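Can a robot clear a kitchen counter yet?
Posted in Home Tech by Hireck

My sister swears I'll have a machine wiping my counters by August. I'd settle for one that puts the lid, the fruit and the cutting board back where they go. Is anything close, or should I keep nagging my kids? This is the kind of counter I mean, toaster oven and tea bags and all: 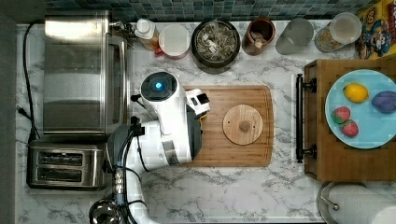
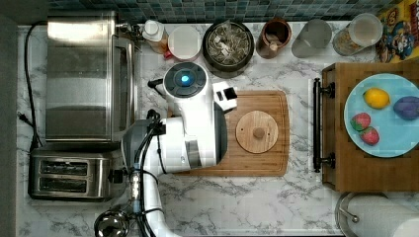 My budget is $810, which I realize may be funny to some of you. I don't need it fast, I just want to come down Friday morning and find things put away!

Colta
For $810, no. Picking up one thing is doable, but knowing where it belongs in YOUR kitchen is the hard part. Soft fruit is tricky too (strawberries squash so easily), and I'd start with the lid because a knob gives it something to grab. Ask again in 2 years, maybe 4.

Brencombe
get a dishwasher. im 56 and still wipe my own counters, takes me 4 minutes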